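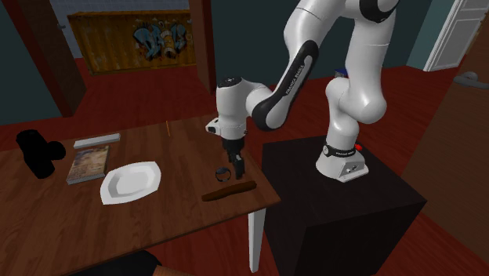
Stop Making the Campus Reading Optional

By Ekaette Adeleke
November 9, 2023

Haverford Hall was a little more than half full when the novelist came to speak last month. She gave a good talk. She read from the second chapter, told a story about the editor who wanted to cut it, and took questions for most of an hour. Nearly all of the questions came from faculty and from people who live in town. The students in my row were polite and had not read the book.

I teach composition, and I have been on this campus for 13 years. When I arrived, every first-year student was assigned the same book over the summer. It was discussed in the first two weeks of composition, there was a short paper on it, and then the author or somebody who knew the subject came to speak. In March of last year the program was changed. The book is now "recommended," the paper is gone, and the visit is listed on the events calendar between the blood drive and the ski trip sign-up.

I think this was a mistake, and I would like to see it undone before next fall's book is chosen.

The case for making it optional was put to us fairly. Students have jobs in the summer. Some of them register late and never get the book in time. A few instructors disliked the titles and resented giving up class days to them. Those are real complaints. The late registration problem in particular was never handled well, and I had students in August who were being graded on a book they had heard of that morning.

But most of that can be fixed without giving up the requirement. Move the discussion to the fourth week. Put 21 more copies on reserve at the Worneck library, where there are now two. Pick shorter books. The year we read the Zulledport memoir, which runs to fewer than 200 pages, I had the best first month of class I can remember, and I did not much like the memoir. One student argued that the father in it was lying about the fire, and half the section stayed after to argue back. They were nursing majors and accounting majors, and they would not have met over a book any other way.

Cost comes up too. The college paid for 1000 copies each summer under the old arrangement and handed them out at orientation. It still pays for the speaker. I do not know what the hall, the hotel and the fee add up to now, but we are spending it on an audience that has no reason to come. If there is only money for one of the two, I would keep the books.

The Distar Lecture, which our science departments run every spring, has kept its assigned article, and its seats are full. People say that is because attendance counts toward a grade. I am sure it is. Attendance counts toward a grade in my class as well, and I have never thought that made the conversation worthless once people were in the room.

The dean's office is taking comments on the program through the end of the term. Faculty can send theirs by email, and students can leave theirs at the front desk in the advising center. I have sent mine.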